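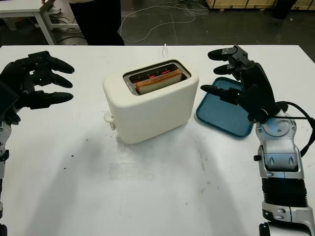
Toast on, game loading. You'll want a snack for this one.

How to get into the Sunken Chapel in Zuleo without losing your whole party

Posted February 2026 by Nillo

I put off the Sunken Chapel for ages, then did it four times in one weekend, so I've got it down to a routine now. You need the Clorotance key, 30 lamp oils and a character who can cast Still Water (mine's a level nine hedge witch and she coped fine).

Start in Shboul, at the well behind the inn. Talk to the ferryman twice. The first time he only moans about his knees, but the second time he'll sell you the Clorotance key for 400 gold. If your Speech is high he drops it to 251, and you can spend the difference on oil from the shop next door!

Save before you climb down. At the bottom, take the left tunnel and light every lamp you pass, even the broken-looking ones. The drowned monks won't cross a lit patch, so you can stand there and throw things at them all day.

The flooded hall is where I kept dying. Cast Still Water from the top step, wait for the ripples to stop, then walk straight over to the altar. Don't run! Running breaks the spell and you'll drop in with all your armour on.

Use the key on the altar, grab the bell, and leave by the stairs that open behind it. Ring the bell outside the inn and you get 1,000 gold plus the green robe, which looks daft but doubles your mana at night.

Comments (3)

mossgoblin: Does the spell scroll work too, or do you have to know it?

Nillo: Scroll's fine, but take two. It runs out quicker.

pale_otter: The walking thing!! I've been sprinting into that water since April. Thank you.

Contact | © Nillo's Zuleo Notes | Back to top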